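Wooden blocks: cleaning them, sorting them and getting them off the floor

A plain wooden cube is the best toy ever made and also the one most likely to be found by a bare heel at 6 in the morning. Ours came from a rummage sale in a pillowcase. The bag was marked "blocks, complete," and I have stopped wondering what a complete set of cubes would be.

What follows is what I do with them a couple of times a year, usually in March, when the windows can be open and things dry in a day.

Washing painted blocks

Don't soak them. Wood drinks, paint doesn't, and the two part company. Fill a bowl with warm water and the smallest squirt of dish soap, dip a cloth, wring it until your wrists complain, and wipe each block on all its sides. Go over them again with a cloth dipped in plain water and wrung out just as hard. Then a dry towel.

Skip the dishwasher. I know someone who tried it, and I know her very well, and she had a fuzzy gray cube to show for it.

For crayon, a dab of baking soda on a damp fingertip, rubbed gently. On a matte finish, go easy, or you'll polish one shiny spot into it and it will look worse than the crayon did. Stickers come off with a little cooking oil left on for ten minutes. Wipe the oil away with the soapy cloth before it finds the sofa.

Drying

Air all around is the whole trick. A cooling rack is ideal. On a towel, turn them after an hour or so, and leave gaps between them. Keep them away from the radiator, which dries the outside while the inside is still thinking about it, and that's how you get cracks.

Lay down paper first

Before any sorting or touching up, cover the table. I use brownish packing paper off the roll, one big sheet, with a small piece of tape where it wants to curl. Newspaper is free but the ink travels, and it always travels to the yellow ones. A dull, plain background also makes it much easier to see what you have, and chips in the paint show up at a glance once nothing is competing with them.

Sort by color, loosely. Put greens near greens, blues near blues, and don't fuss about straight rows. The point is to see them all at once, with enough room to pick one up without knocking its neighbor.
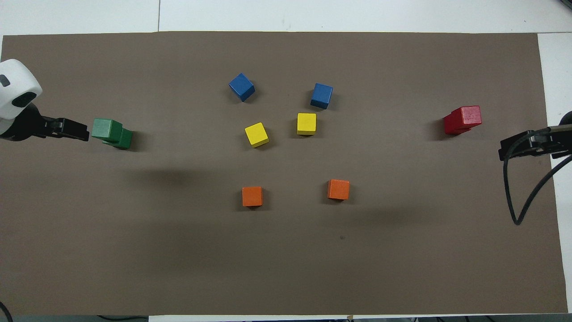 Touching up chips

Sand the edge of the chip with fine paper until you can't feel a step with your thumbnail. Two strokes, maybe three. Wipe off the dust. Then put on a thin coat of paint labeled safe for toys, let it dry for as long as the can says (the can is not being dramatic), and add a second if you need it.

Matching an old color is a fool's errand. Green is the worst. I once brought home two greens for the same block, and now own a block in three greens. If the color is well gone, sand the whole face back and paint that entire side. A full face in a slightly different shade passes for design.

If a block goes to a child who still chews, don't touch it up at all. Sand it bare and leave it that way. And if you don't know how old the paint is, or it's flaking, the block goes in the trash and not to the thrift store.

Splinters

Run an old nylon stocking over each block. Anything rough will grab it. Sand that spot along the grain and try again.

Where to keep them

I have been through a lot of containers. The lidded tub was fine until somebody had to open it. The wicker basket shed more splinters than the blocks. The drawstring bag from Plorlow was handsome and held everything, and to get at one cube you had to empty out the lot, so the floor was back where it started.

What has lasted is a low, open wooden crate, the kind Ostent sells for records. You can see in, a small child can reach in, and blocks can be thrown in from across the room, which is the only method of tidying I've ever seen adopted willingly. Felt pads on the bottom spare the floorboards.

Two crates beat one large one. A full large crate weighs as much as a dog and is less inclined to move when called.

Strays

Check under the sofa, inside the rain boots, and in the pot drawer. Keep a jar on a shelf for the ones that turn up during the week and tip it into the crate when it's full. Mine currently has an orange one, a button, and half a cracker.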